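Ketchup and Sugar: What Students in Diltwood Think They Eat
Group report by Uyên Lâm, Khải Tạ and Dinesh Paul
December 5, 2020

Our group wanted to know if students can guess how much sugar is in common sauces. We chose ketchup, because almost every student in our dormitory uses it.

In November we put a short form on the school page. We received 358 answers. Two of them were blank and we removed them. The form asked how many teaspoons of sugar are in one tablespoon of ketchup, and how often the person eats it.

Most students guessed too low. The labels we read in the Pevville market gave close to one teaspoon for each tablespoon – many people wrote "almost nothing". Students who cook for themselves guessed better than students who eat in the cafeteria. We did not expect this difference to be so clear.

Khải also asked his aunt Hà, who makes tomato sauce at home. She uses sugar too, but less, and she adds onion for the sweet taste.

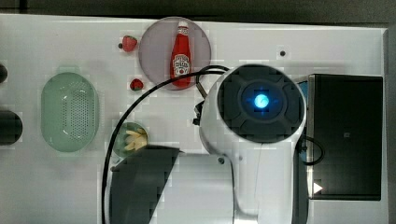 Why do producers put sugar in ketchup?
It balances the vinegar, which would taste too sharp alone.

Our survey has a weak point: the form was voluntary, so students who care about food perhaps answered more. Next term Dinesh will repeat it on paper – with soy sauce and salad dressing added.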